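Wihongi Tabletop Kitchen Notes

README for the object list, the layouts and the photo folder

Hello, and thank you for opening this file before opening everything else. Wihongi is a small collection of notes and pictures about the everyday things that end up on a kitchen table: plates, cups, mugs, bowls, a spatula, some fruit, and the toaster oven that always seems to take up more of the table than you planned for. It grew out of a home-organizing handbook that Iker Ortuño was putting together, where the chapter on clearing a table kept getting longer until it clearly wanted to live by itself. Tithes of that old handbook are still visible in the folder names, so please forgive the odd "chapter4" you run into.

What is in the collection

There are 82 layouts in this release. A layout is one arrangement of things on one table, together with a short written note on what is out and how we would sort it. Of those, 69 have a complete note and the remaining layouts have a title and an object list only. We would rather share the short ones now than hold everything back until February, when Iker has time to sit down with them again.

The notes are plain text, one file per layout, and they all follow the same order: title, objects, groups, remarks. The remarks are the part we enjoyed writing the most, and they do wander a bit. If you only want the bare lists, read the first three parts and stop there.

The folders

notes/ has the written notes, one for each layout.
photos/ has the pictures, named to match the notes.
words/ has the word list, with the name we settled on for each kind of thing.
old/ has earlier versions of the notes. You can ignore it, though a few people have told us they like comparing.

How we name things

Naming took far longer than either of us expected. Tithes aside, the rule we ended up with is to use the word you would use when asking someone across the room to pass it to you. A mug has a handle. A cup may or may not. A bowl is deep enough for soup, and a plate is a plate even when it is oval and has a bit of a rim (we had a long talk over lunch about whether those should be called platters, and the plates won).

Colors are written the way they look in the photo, in ordinary words. We say pale green and light blue, and we leave the fancier paint-store names alone. Where we could not agree on what something was, the note says so. You will find "tomato or strawberry" in the word list as its own entry, and it is there on purpose. Please don't merge it into either one.

A mixed table

The layouts we call mixed are the ones with dishes, food and an appliance all sharing the surface. They are the closest to how a table really looks at four in the afternoon, and they are also the ones people write to us about. The dishes are easy enough to gather up. The small round things and the bits of fruit near the appliance are what get forgotten, so in the notes we list those before the dishes. 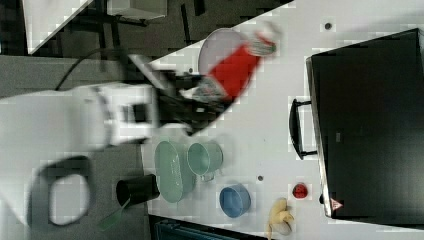
Mixed layout: pale green and light blue dishes, a toaster oven along the right side, and fruit near the oven handle.

For a table like this one, our note makes three groups. The first is food, meaning the banana and the little red round item beside the oven handle. The second is things to eat and drink from: the round white plate, the pale green oval plate, the pale green mug on its side, the light blue bowl and the black cup. The third is tools, and the green-handled spatula by the edge of the table goes there. The toaster oven stays out of the groups altogether. We treat big appliances as part of the furniture, and the word list marks them that way.

Within the second group we usually suggest putting the plates together first, since they make a flat base for everything else, and then standing up any mug or cup that is lying down. Tharindu Dewan, who wrote more than half of the remarks, likes to nest the bowls on top of the plates. Iker prefers them separate. Both ways appear in the notes, and we have not tried to make them match.

Things to know before you use it

All the sorting advice comes from the two of us and reflects how we keep our own kitchens. If your family keeps the mugs with the coffee and the bowls with the cereal, your groups will look different from ours, and we would love for you to change them.

The notes describe where things are, and they do not tell you whether a dish is clean. Several early readers wanted a "goes in the sink" group, and we tried it for a while, but a plate in a photo does not give you much to go on. That attempt is saved in old/ under the name Pustau, if you are curious.

Fruit gets counted as food even when it may be the pretend kind. We did not want to guess each time, and for sorting a table it made no difference to us.

There are 19 entries in the word list that appear in just one layout. We left them in. If you are making a checklist for your own kitchen you can safely skip them.

Known gaps

Lids are badly covered. So are dish towels, which we kept moving out of the way without thinking and then wished we had written down. The titles in the first 14 layouts are also wordier than the later ones, and a couple of them are nearly the same, so go by the file number when you want to be sure which one you have.

Using and sharing

You are welcome to use the notes and word list for teaching, for your own household lists, or for anything else of that kind. Please keep this README with them and mention Wihongi by name. If you translate the word list, send us a copy! There is already a start on a Spanish one in words/, done by Iker over several evenings, and it still needs the section on spoons and ladles.

Corrections can go to Tharindu for the notes and to Iker for the word list. Give the layout number and the line you mean, and have a little patience with us around the holidays, when both of our tables are full.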